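Mitmachen gesucht: Knoblauch und Zwiebeln auf dem Staselon-Acker
17. Aug. 2019

Wer hat Lust auf ein Stück Acker, ohne gleich einen ganzen Acker zu haben? Ich suche Leute für die neue Saison am Staselon. Angebaut werden Knoblauch und Steckzwiebeln, dazu Schalotten, falls ich bis dahin noch welche bekomme (der Lieferant ziert sich). Die Saison fängt im Herbst mit dem Stecken an und hört im nächsten Sommer mit Zöpfeflechten und einem ordentlichen Essen auf. Dazwischen wird gejätet, das will ich lieber gleich sagen.

Für alle, die den Staselon nicht kennen: Das ist der flache Buckel hinter der alten Ziegelei, links am Feldweg, wenn man vom Bahnhof kommt. 1673 Quadratmeter, leicht nach Süden geneigt, der Boden sandig mit ein bisschen Lehm drin. Ich habe die Fläche vor drei Jahren gepachtet und mich im ersten Jahr gleich völlig übernommen. Kürbis, Bohnen, Kartoffeln, Mais, alles durcheinander, und im August stand mir die Melde bis zur Schulter. Im zweiten Jahr nur noch Knoblauch und Zwiebeln, und seitdem macht es Spaß! Knoblauch ist ein dankbares Zeug. Er kommt in die Erde, wenn sonst kaum noch was zu tun ist, er übersteht den Frost, und die Schnecken lassen ihn bei mir in Ruhe. Nur das Unkraut kann er nicht leiden.

Der Plan für diese Saison: Wir teilen die Fläche in Streifen auf. Jeder Streifen ist so breit, dass man von beiden Seiten bis zur Mitte greifen kann, ohne aufs Beet zu treten. Wer mitmacht, bekommt einen eigenen Streifen und macht außerdem bei den Gemeinschaftsbeeten mit, aus denen am Ende alle etwas bekommen. Auf so einen Streifen passen 300 Zehen. Klingt nach viel, ist es auch, aber wer einmal angefangen hat, mit eigenem Knoblauch zu kochen, der weiß, wie schnell so ein Zopf wieder leer ist. Und zum Verschenken taugt er auch, besser als die ewige Flasche Wein jedenfalls.
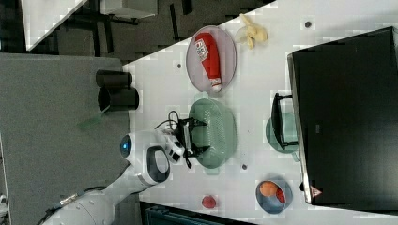 Gegessen wird bei uns übrigens nach jedem Ackertag. Jeder bringt irgendwas mit, und es muss wirklich nichts Besonderes sein. Im letzten Jahr gab es einmal ausschließlich Nudelsalat, in erstaunlich vielen Varianten, und das war trotzdem ein schöner Abend. Die Bierbänke stehen im Schuppen, Wasser gibt es aus dem Kanister, und einen Gaskocher für Kaffee habe ich auch. Bitte eigene Becher und Teller mitbringen, ich habe keine Lust mehr auf Pappteller, die über das Feld wehen und die ich dann am nächsten Morgen aus der Hecke ziehe.

Was ich mir von euch wünsche

Ihr müsst nichts können. Im Ernst, ich konnte vor drei Jahren auch nichts, und was ich heute weiß, stammt zur Hälfte aus eigenen Fehlern und zur anderen Hälfte von der Nachbarin mit den Dahlien, die über den Zaun gerufen hat, dass die Zehen mit der Spitze nach oben gehören. Wichtiger ist mir, dass ihr ungefähr regelmäßig auftaucht. Ich rechne mit 40 Stunden pro Streifen über die ganze Saison, und die verteilen sich leider gar nicht gleichmäßig. Im Herbst sind es ein paar lange Tage, dann passiert wochenlang gar nichts, ab dem Frühjahr sollte man alle ein bis zwei Wochen hin und jäten, und zur Ernte muss dann alles ziemlich flott gehen, bevor ein Gewitter kommt.

Kinder sind willkommen, solange jemand ein Auge auf sie hat (der Graben unten am Weg ist tiefer, als er aussieht). Hunde bitte nur an der Leine, auf der Nachbarfläche brüten Lerchen. Wer Rückenprobleme hat, soll sich trotzdem melden! Zehen sortieren, Zöpfe flechten und Etiketten schreiben geht alles im Sitzen, und das sind genau die Arbeiten, für die am Ende immer zu wenig Hände da sind.

Was es kostet

31 Euro pro Streifen für die ganze Saison. Darin stecken Pflanzgut, Pacht, Stroh zum Mulchen und der Sprit für den Bruto. Der Bruto ist unser Einachser, Baujahr unklar, Lautstärke enorm, und er springt grundsätzlich erst beim vierten Ziehen an. Wer schon mal einen Vergaser auseinandergenommen und hinterher auch wieder zusammenbekommen hat, zahlt bei mir gar nichts und bekommt so viel Kaffee, wie er will.

Wenn euch der Beitrag gerade zu viel ist, schreibt mir das kurz, dann finden wir was. Ich frage da auch nicht nach.

Wie wir stecken

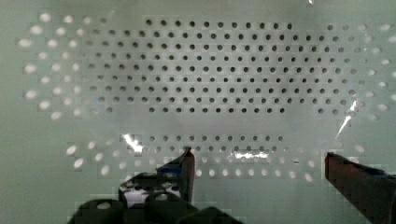

Beim Stecken habe ich lange mit Schnur und Zollstock gearbeitet und dabei jedes Mal die Nerven verloren. Man kriecht am Boden herum, die Schnur hängt durch, und nach drei Metern stimmt der Abstand hinten und vorne nicht mehr. In geraden Reihen nebeneinander verschenkt man außerdem Platz. Dieses Jahr machen wir es deshalb versetzt, ganz so wie die runden Löcher auf dem Bild: jede Reihe um einen halben Abstand gegen die nächste verschoben, sodass sich ein Wabenmuster ergibt. Jede Knolle hat dann nach allen Seiten gleich viel Luft, und auf den Streifen passt trotzdem mehr drauf. Ich säge dafür Lochbretter zu, die man aufs Beet legt. Durch jedes Loch wird mit dem Pflanzholz einmal in die Erde gestochen, dann Brett weg, Zehe rein, zudrücken, weiter. Zu zweit geht das richtig schnell, eine Person sticht und die andere steckt, und zwischendurch tauscht man, damit nicht immer dieselbe auf den Knien hockt. Zum Jäten brauchen wir zwischen den versetzten Reihen allerdings schmale Handhacken, mit der breiten Ziehhacke kommt man nicht mehr durch. Ein paar habe ich, wer eine eigene besitzt, bringt sie bitte mit und malt einen Farbklecks auf den Stiel.

Zu den Sorten: Im Hauptfeld kommt der Skalano, den wir auch letztes Jahr hatten. Große Zehen, rötliche Haut, kräftig, aber nicht beißend, und er hält sich bei mir in der Speisekammer gut bis ins Frühjahr. Auf den eigenen Streifen könnt ihr stecken, was ihr wollt, nur bitte keinen Knoblauch aus dem Supermarkt. Den habe ich im zweiten Jahr mal ausprobiert und mir damit Rost ins Beet geholt, und das brauche ich wirklich kein zweites Mal. Bei den Zwiebeln nehme ich dieses Mal die Campbell dazu, eine flache gelbe, von der ich in der Tauschbörse eine Tüte erwischt habe. Keine Ahnung, ob die unseren Boden mag. Wer schon Erfahrung mit ihr hat, bitte unbedingt melden!

So läuft das Jahr

Nach dem Kennenlernen am Acker kommt zuerst die Bodenvorbereitung, also einmal mit dem Bruto drüber, Steine absammeln, Kompost verteilen. Danach wird gesteckt, je nach Wetter früher oder später. Sobald alles drin ist, kommt das Stroh drauf. Im Dezember machen wir noch einen Rundgang mit Punsch und schauen, ob der Wind das Stroh verweht hat (hat er bisher immer), und dann ist Winterpause. Im Frühjahr geht es mit Jäten los, später werden die Blütenstängel abgeschnitten, die man wunderbar in der Pfanne braten kann. Mit etwas Butter und Salz sind die für mich fast schon der eigentliche Grund, überhaupt Knoblauch anzubauen. Im Sommer dann Ernte, Trocknen unter dem Schuppendach, Flechten, Essen.

Die Termine lege ich nie sehr weit im Voraus fest, der Boden macht ja doch, was er will. Es gibt einen Mailverteiler, da schreibe ich spätestens drei Tage vorher rein. Wenn ihr mal nicht könnt, ist das kein Drama, nur sagt es bitte, dann gieße oder jäte ich bei euch mit oder jemand vom Nebenstreifen springt ein. Schwierig fand ich bisher nur die Streifen, von deren Leuten ab Mai nichts mehr zu hören war. Da wandert dann das Unkraut zu allen anderen rüber und die Stimmung wird mies. Wer merkt, dass es doch nicht passt, darf jederzeit aussteigen, dann gebe ich den Streifen weiter.

Was ihr mitbringen solltet

Feste Schuhe, Handschuhe, etwas zum Drunterlegen für die Knie. Ich schwöre auf eine alte Isomatte, in Stücke geschnitten. Einen Eimer, möglichst mit Namen drauf. Im Herbst eine Schicht mehr anziehen, als ihr denkt, auf dem Buckel zieht es nämlich auch dann, wenn unten am Bahnhof kein Blatt wackelt. Ein Klo gibt es nicht, aber im Gasthof an der Kreuzung sind sie nett, wenn man hinterher auch mal eine Limo trinkt.

Parken bitte am Bahnhof oder vorne an der Ziegelei, auf keinen Fall im Feldweg. Da muss der Nachbar mit dem Mähdrescher durch, und er ist sonst ein freundlicher Mensch. Mit dem Rad kommt man bis direkt an den Schuppen.

Wie ihr euch meldet

Schreibt mir einfach über das Kontaktformular auf dieser Seite, Betreff "Staselon", dazu ein paar Sätze, wer ihr seid und ob ihr allein, zu zweit oder mit der ganzen Familie einen Streifen möchtet. Streifen teilen ist völlig in Ordnung, das machen einige so. Lebensläufe brauche ich keine! Schön wäre noch zu wissen, ob ihr eher unter der Woche abends könnt oder am Wochenende, dann kann ich die Leute auf benachbarten Streifen so legen, dass ihr euch auch mal begegnet.

Antworten kommen von mir meistens spätabends und manchmal erst nach einer Woche, gerade jetzt, wo noch die letzten Zöpfe geflochten werden wollen. Wenn ihr nach zwei Wochen nichts gehört habt, schreibt ruhig noch mal. Wer vorher gucken will: Der Schuppen ist der mit der grünen Tür, samstags bin ich vormittags fast immer da. Und falls jemand Schalotten zum Stecken übrig hat, auch dafür bitte das Formular nehmen.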